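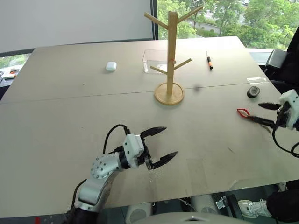
Hemmin erweitert Versuchsbetrieb: Zweiarmige Roboter lernen durch Fernführung

Hemmin, 1. März 2018

Das Institut Grivitz hat am Standort Hemmin den zweiten Abschnitt des Vorhabens Drumine aufgenommen. Untersucht wird, wie zweiarmige Robotersysteme alltägliche Handgriffe erlernen, wenn ihnen diese von Menschen vorgeführt werden. Eine Bedienperson steuert beide Arme aus der Ferne, während Gelenkstellungen, Greiferöffnung und Kamerabilder fortlaufend aufgezeichnet werden. Aus den Aufzeichnungen wird anschließend ein Steuerungsmodell berechnet, das die Aufgabe ohne Bedienperson ausführen soll.

Im ersten Abschnitt, der im September begonnen hatte, wurden nach Angaben des Instituts 1.154 Vorführungen aufgenommen. Sie betrafen überwiegend das Greifen und Ablegen einzelner Gegenstände. Nun stehen Aufgaben im Vordergrund, bei denen mehrere Dinge zugleich auf dem Tisch liegen und das System das richtige auswählen muss. Zum Bestand der Versuchsobjekte gehören unter anderem ein Becherbaum aus hellem Holz, eine durchsichtige Kunststoffbox, eine Schere mit rotem Griff, ein Filzstift mit orangefarbener Kappe und eine kleine schwarze Kleberolle. Die Arme tragen schwarze Zweifingergreifer.

»Die Qualität der Vorführung entscheidet darüber, was das System später leisten kann«, erklärte die Projektleiterin Miroslava Levchenko. Zögernde oder mehrfach korrigierte Bewegungen würden vom Modell ebenso übernommen wie sichere. Das Institut hat deshalb eine verbindliche Einweisung für alle Bedienpersonen eingeführt. Sie umfasst das Führen eines einzelnen Arms, das gleichzeitige Führen beider Arme sowie das kontrollierte Abbrechen einer Aufnahme — letzteres auch für den Fall, dass ein Gegenstand aus dem Arbeitsbereich gerät.

Für jede neue Aufgabe sind 500 Vorführungen vorgesehen. Zwischen den Durchgängen wird die Anordnung der Gegenstände verändert, damit sich das Modell nicht auf feste Positionen einstellt. Abgebrochene Aufnahmen werden gesondert gekennzeichnet und bleiben im Datenbestand erhalten.

Die Bediensoftware stammt von der Firma Plolleo, die dem Vorhaben seit dessen Beginn angehört. Napaporn Khamphan, bei Plolleo für die Schnittstellen zuständig, verwies auf die verkürzte Verzögerung zwischen Handbewegung und Armbewegung in der aktuellen Fassung. Gerade bei schmalen Gegenständen wie Stiften habe sich die frühere Fassung als zu träge erwiesen.

Der laufende Abschnitt ist auf drei Quartale angelegt. Über eine Weitergabe der Aufzeichnungen an andere Forschungseinrichtungen wird nach dessen Abschluss entschieden. Anfragen zur Mitwirkung als Bedienperson nimmt die Geschäftsstelle des Instituts in Hemmin schriftlich entgegen.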